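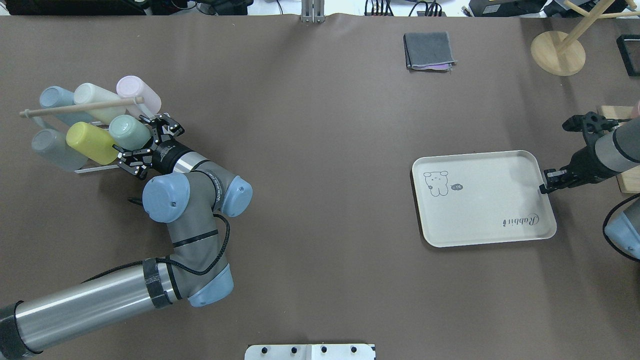

Lotwood Games publishes revised tournament rules for Trudeck

Published October 2025 by the Lotwood Games press office
Last updated: October 2025, 4.30 pm

Lotwood Games has today published a revised set of tournament rules for Trudeck, its trick-taking card game for 4 players. The new rules apply to all club and league events from the start of the coming season and replace the edition in use since the game was first sold.

The main change concerns bidding. Under the earlier rules, a player who bid out of turn lost the right to bid for the rest of the hand. The revised rules allow the bid to be withdrawn once per game, provided that the next player has not yet spoken. A second bid out of turn will cost the player 4 points.

Scoring has also been made simpler. A match now ends when one partnership reaches 100 points at the close of a hand. Where both partnerships pass that total in the same hand, the higher score wins. If the scores are level, one further hand is dealt, and the deal passes to the left in the usual way.

"Players asked us for rules that could be read out at the table and understood the first time," said Ratih Pattinasarany, Head of Rules at Lotwood Games. "The wording on late bids had been a source of argument for several seasons. We have tried to settle it in plain English, and we have kept the order of play exactly as it was."

The revision follows a survey of registered players, which drew 758 replies. Most of those who answered supported a fixed finishing score. Opinion was more evenly divided on whether partners should be allowed to look back at the last trick. The revised rules permit this until the next card is led, after which the trick must stay face down.

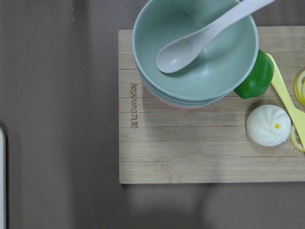
Bamboo board with nested bowls.

The first event to be played under the new rules will be the Buschmann Cup, open to all registered pairs. Play will begin at 10 am, and pairs should report to the scoring desk by 9.30 am. Each table will be given a printed copy of the rules. Entries already received remain valid and need not be sent again.

Marina Kourkoulas, Tournament Director of the Buschmann Cup, said: "Referees have been working with the draft text over the summer and are comfortable with it. We would ask captains to go through the section on withdrawn bids with their players before the first round."

Online play is also affected. Grusa, the company that runs the official Trudeck app, will bring in the new scoring for ranked games on the same date as the clubs. Friendly games may be set to either version until the end of the season. Ranked results recorded under the earlier rules will stand.

The physical game will not change. Packs already on sale can be used in all events, and the revised rules leaflet will be placed in new packs from the next printing. Clubs may request paper copies from the Lotwood Games press office, which will also answer questions on the revised text.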